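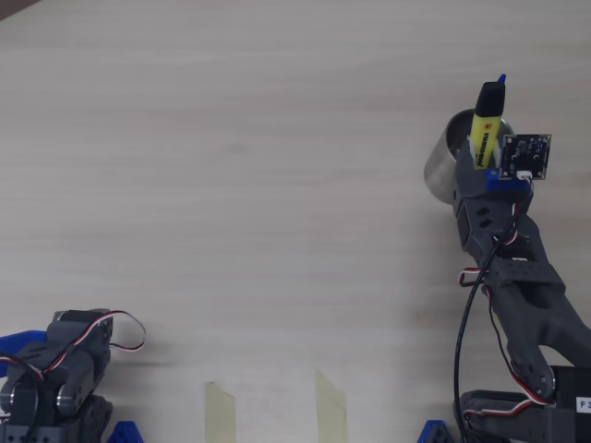 Home - Topics - Robotics - Clubs and schools - Ask - Log in

Search this site Enter keywords Go

Wrist camera policy misses the cup after the table was set up again

Posted by Nima Hosseinzadeh, November 11, 2023

I help with the robotics club at Ginwood. Our term project is pick and place: the arm picks up a highlighter and puts it in a steel cup. There are two small servo arms side by side on a wooden table, and the students drive them by hand to record runs. We then train an imitation policy on the recordings. The project is called Hulletti, if you have seen the thread from October.

We have 228 recorded runs. Each was trained with two views, one from the wrist and one from a fixed camera looking down at the table. Training goes to 2000 steps with a batch size of 8, at 30 frames per second. The loss flattens out early and stays flat.

The pick is fine in nearly every trial. The place is the problem. The gripper stops short and to the left of the cup, waits, then opens. When we put the cup back where it stood in most of the recordings, the arm gets it in more often, but still not reliably. All of this began after we unclamped the arms to store them and clamped them down again for the next session. I used tape on the table for the base positions, but I can't say the bases went back to exactly the same place.

Should I collect everything again, or is there a cheaper fix?

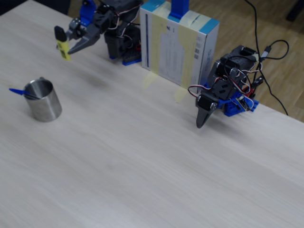 Page last changed: 11 November, 14:52

I have added a wider view of the table with the marker held by one arm. The cup and the spoon are the ones used in the other task, spoon in cup, which has the same fault to a lesser degree.

Ataberk Dönmez

Two separate things are probably wrong, and you should test them one at a time.

First, calibration. If a servo horn was moved by a tooth, or the calibration file was made again from a slightly different middle position, the joint angles in your recordings no longer mean what they meant. Replay one of the old runs with no policy at all, just the stored joint positions. Put the cup in its old place and watch where the gripper ends up. If the replay misses by the same amount and in the same direction as the policy, the fault is in the base position or the calibration, and more training will not help. Load the old calibration file if you still have it. If not, loosen the clamps and shift the base until the replay lands.

Second, step count. 2000 is very low for that many runs. A flat loss that early often means the policy has learnt the average path and little else, which would fit an arm that goes to where the cup usually was. Let it run a good deal longer and save checkpoints on the way. Judge them by trials on the table, as the loss tells you little at that stage.

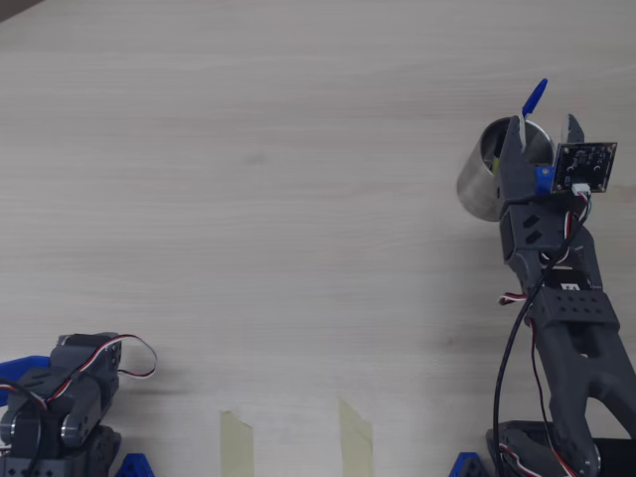 Also look at how the cup shows up in the wrist view during the last part of the reach. Brushed steel takes its brightness from whatever is near it, so a lamp in a new place changes it quite a lot. Fix the exposure and white balance on both cameras before you record anything more. If the driver leaves them on automatic, the values will drift between sessions.

I would not throw the old runs away. Get the replay right first, then add a small set with the cup in new positions - spread over the area both arms can reach - and train on the lot.

Weerakoon

Had this at our club. It was a loose screw in the wrist. Check the screws.

Widetden

Agree with the replay test. One addition: the camera bracket. Ours turned slightly whenever the cable pulled on it, and the offset looked just like a moved base. Save a still from the wrist camera with the arm in its rest position and compare it with the first frame of an old run. If the edges of the gripper don't line up, correct the bracket before you touch the clamps. Leave some slack in the cable and tie it to the link below the wrist.

The overhead camera wants the same check. Lay the old first frame over the live view at half opacity and move the stand until the tape edges match. That assumes the tape has stayed down since the old runs - if it has been lifted, use the grain of the table.

Nima Hosseinzadeh

Thanks. The replay misses to the left as well, so I will start with the base and the calibration file and leave the training settings alone until that is sorted.

Reply - Follow - Report - Back to Robotics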